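Home | Animals | Earth | Food | How Things Are Made | Ask Us

Where Does Salt Come From?

Mon 22 April
By Siriporn Phuthong
32 comments | 164 shares

Salt is a mineral. It is made of two things joined together, sodium and chlorine, and it forms small crystals. If you look at table salt through a magnifying glass, you will see that many of the grains are shaped like tiny boxes. That shape comes from the way the smallest bits of salt stack up, in straight rows.

Most of the salt in the world is in the ocean. Rain falls on rocks and slowly wears them away. Rivers carry tiny bits of the rock down to the sea, and some of what they carry becomes part of the salt in the water. This has been going on for a very long time. When water leaves the sea and goes up into the air, the salt stays behind.

Salt from the sea

The oldest way to get salt from the sea is to let the sun do the work. Workers dig wide, flat ponds near the shore and let seawater in. The sun and the wind dry up the water. The salt is left on the bottom of the pond in a white crust, and it is raked into piles.

Nuanchan Saithong grew up near the salt ponds at Skeltside. As a girl she helped her uncle rake the salt in January, when there was hardly any rain. "You start early, before it gets hot," she told us. "The rake is wide and the salt is heavy. If it rains, you have to wait and let the pond dry all over again."

Salt from under the ground

Some salt comes from mines. Long ago, parts of the land were covered by shallow seas. When those seas dried up, they left thick layers of salt. Mud and sand piled on top and turned into rock. The salt is still down there.

The old mine at Doltgate goes down 90 meters. Thulani Botha gives tours there. The walls are gray and pink, and the tunnels are wide enough for a truck. Visitors are allowed to touch the walls, and most of them lick their fingers afterward.

There is another way to get salt out of the ground. Water is pumped down a pipe, the salt mixes into it, and the salty water is pumped back up. Salty water is called brine. The brine is heated until the water is gone.

What salt does in food

Salt makes food taste stronger. It also helps keep some foods from going bad. Before people had refrigerators, they packed fish and meat in salt so that it would last through the winter. Germs need water to grow, and salt pulls water out of food.

Today a lot of the salt we eat is already in the food when we buy it. Chips, soup and instant noodles often have plenty. On a package, look for the word "sodium" in the nutrition facts panel.
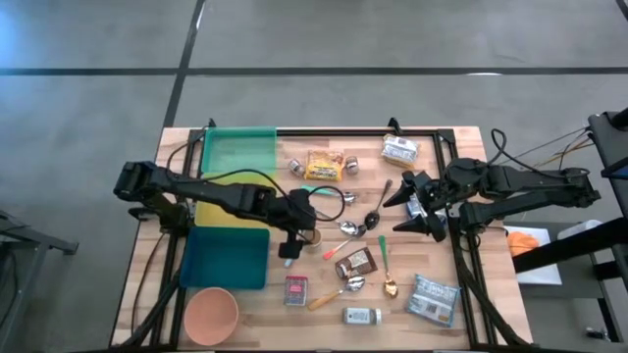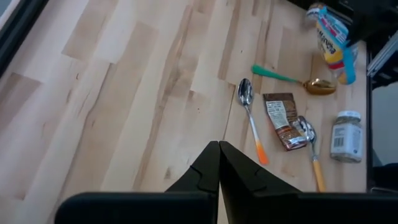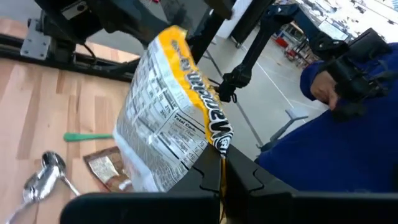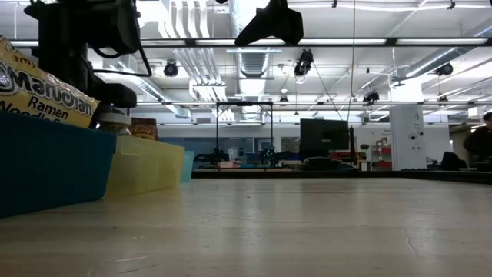
Your body needs some salt. It helps your nerves send messages and helps your muscles move. You lose a little when you sweat or cry, and that is why tears taste salty. Too much salt over many years can be bad for your heart, so it is good to drink water and eat plenty of food that has not had salt added.

Try it: grow salt crystals

Ask an adult to pour a cup of hot water into a jar. Stir in salt, 2 spoonfuls at a time, until no more will disappear. Tie a piece of string to a pencil and lay the pencil across the top so the string hangs in the water. Leave the jar on a windowsill and check the string every day. Small crystals should start to form on it.

More in Food
Why Does Bread Rise?
How Cheese Gets Its Holes
A Day at the Nutcombe Apple Farm
What Makes Peppers Hot?
Why Do Onions Make You Cry?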